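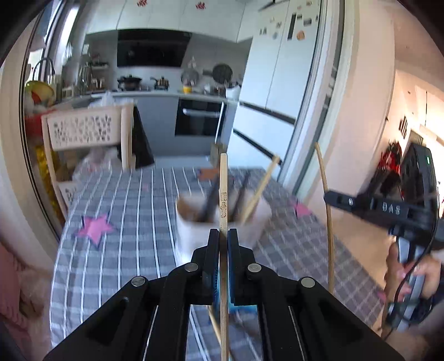 How to Sort, Clean and Store Wooden Chopsticks

If you cook at home for a few years you end up with a drawer full of chopsticks. Some are dark, some are pale, some came with takeout, and hardly any of them match. This page covers how I sort mine, how I wash and oil them, and how I keep them in a cup on the table so people can help themselves.

What you need

A plain cup, straight-sided and heavy enough that it won't tip
A dish towel
Dish soap and a soft sponge
Food-grade mineral oil
Sandpaper, 1000 grit
A tray or a wire rack for drying

Step 1. Empty everything out

Put a cloth on the table first. Chopsticks roll, and a bare tabletop sends them onto the floor. Take every chopstick out of the drawer, the dishwasher basket and the jar by the stove. Check the utensil crock too. I had 61 the first time I did this, so there was at least one without a partner before I even started.

Step 2. Sort by color, then by length

Make one pile of dark ones and one of pale ones. Within each pile, stand a handful on end on the table and the short ones show up right away. Pairs should match in length to within the thickness of a coin. A bigger gap than that and they won't close properly at the tips.

Pale wooden chopsticks often have a small logo printed near the top. Turn each one until the logo faces you and compare. Two makers can use nearly the same wood and shape, and the print is the quickest way to tell them apart. If the print has worn off, go by the taper. Kirsty Sheehan, who gave me most of my pale ones, marks hers with a dot of food-safe paint on the blunt end. I haven't bothered.

Step 3. Check for damage

Run each stick lightly between your fingers from the blunt end to the tip. Set aside any with:

Splinters or a raised grain
A crack running lengthwise
Black spots that don't wash off
Lacquer that is flaking near the tip

Raised grain can be sanded. The other three mean the stick is finished as an eating tool. I threw out 13. Straight ones with a cracked tip make decent plant stakes for seedlings.

Step 4. Wash

Wash by hand in warm water with a little soap. Hold a few at a time in the sponge and pull them through, tips last. Don't soak them. Bare wood takes up water fast and the sticks can bend as they dry. Lacquered ones can handle a bit more, but I treat them all the same.

Dry with the towel, then lay them flat on the rack with space between them. Leave them overnight. They should not go into the cup damp — the ends sit at the bottom where there is no air, and that is where mold starts.

Step 5. Sand and oil the bare wood

Skip this for anything lacquered or painted. For bare wood, fold the sandpaper around the stick and pull it along the grain a few times. Stay off the logo if you want to keep it. Wipe away the dust with a barely damp cloth and let the wood dry again.

Put a few drops of oil on a paper towel and rub it in. Wait around 6 hours and wipe off whatever hasn't soaked in. I do this every December and it seems to be enough.

Step 6. Fill the cup

Stand the sticks with the blunt ends down and the tips up if the cup is only for storage. If guests will be reaching in, turn them over so hands touch the blunt ends. Pick one way and stick with it.

Put the dark bundle in first. It holds together and gives the pale ones something to lean on. Pale sticks go in last, so you can find them easily. A loose single will lean out over the rim, and that's fine as long as the cup isn't close to the edge of the table.

Don't pack the cup tight. You should be able to lift out one chopstick with two fingers without the others coming up with it. If you can't, use a second cup.

Leftover singles

Keep a few. They are good for stirring paint, testing cake and clearing the drain catch. Mine have a rubber band around them at the back of the drawer.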